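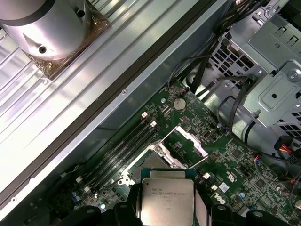 A Xeon processor in the gripper, over the open socket of a Dell board.

Ivone Cordeiro has spent most of her time on this project choosing fingers. The arm was picked before she joined the automation group at Hedlund, which refurbishes used workstations at its site in Ovurthorpe, and the controller came with the arm. What was left open was the part that touches the computer.

"People ask me about the arm," she says. "The arm is fine. It goes where you send it. Everything I worry about happens in the last quarter inch."

The job she was given is to take a processor from a holder and set it into an open socket on a motherboard that is still inside its case. A person at Hedlund does this by hand in a few seconds. The contacts in the socket are thin and bend easily, and a board with bent contacts is worth very little to a refurbisher.

Cordeiro compared three ways of holding the chip. The first was a suction cup from Sumumetti, the supplier she had used in an earlier job. It picked well and left the edges free. It also let the chip turn slightly on the cup when the arm stopped.

"You could live with that if you were packing boxes," she says. "With a socket you have two little notches that have to line up, and I could not get the same angle twice in a row."

The second was a pair of soft fingers, which she dropped after a few days. The third was the parallel gripper she uses now, with stiff fingers that close on two sides of the chip.

She ran each of the two serious candidates through 200 placements on a scrap board. The suction cup seated the chip correctly 144 times. She does not want to give a number for the parallel gripper yet, as she changed the finger shape partway through and considers the first half of that run spoiled.

"I would have to say which fingers, which speed, which version of the program," she says. "Ask me in April."
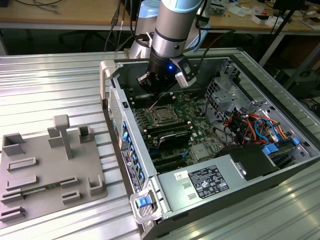
4 min read

Camera placement took longer than she had planned. A camera to one side of the table sees the whole case but has a poor angle on the socket, especially when the arm is down inside it. A small camera at the wrist sees the socket and the chip together, and it moves with the gripper, so the chip stays in nearly the same part of the picture all the way down.

Cordeiro ended up keeping both. The side view is mainly for her. When a placement goes wrong she plays the two recordings next to each other, and she says the side one usually shows her that the wrist was tilted before the chip got anywhere near the board.

The metal is a nuisance for either camera. The table is ribbed aluminum and throws bright streaks, and the lid of a processor can go almost white if the light is in the wrong place. She tried covering the table with gray cloth, but it shifted under the case. Moving the lamp helped more.

She has opinions about the case as well. Most of the published work she read before starting was done with a bare motherboard flat on a bench, and she thinks that makes the problem look easier than it is.

"Inside a tower you have the drive cage, you have cables hanging down, you have the load plate standing up right beside where you want to go," she says. "A wide gripper is no good to you. I threw out one set of fingers only for that — they held the chip perfectly and hit the plate every time."

The fingers have been redrawn several times. Early versions gripped the full height of the chip, so their tips reached the socket before the chip did. The present ones hold it higher and open by a small amount to release.

For the controller, she tested the one supplied with the arm against a force-control package from Stikasano. The supplied one stops when it meets a set resistance. The Stikasano package lets the wrist give a little as the chip comes down, which she prefers, though it took her longer to set up and she found the manual hard going. Error 3083, which she saw often in the first weeks, was listed in it with no explanation. The cause was a loose connector at the wrist.

Memory modules are next on her list. They need a firm push at both ends, and she expects the fingers she has to be wrong for it.

Asked whether the arm will be placing processors on the regular line this year, Cordeiro says that decision belongs to the production side. Her own target is 100 placements in a row without touching the program.

"The best I have had is in the sixties," she says. "Then I bumped the table."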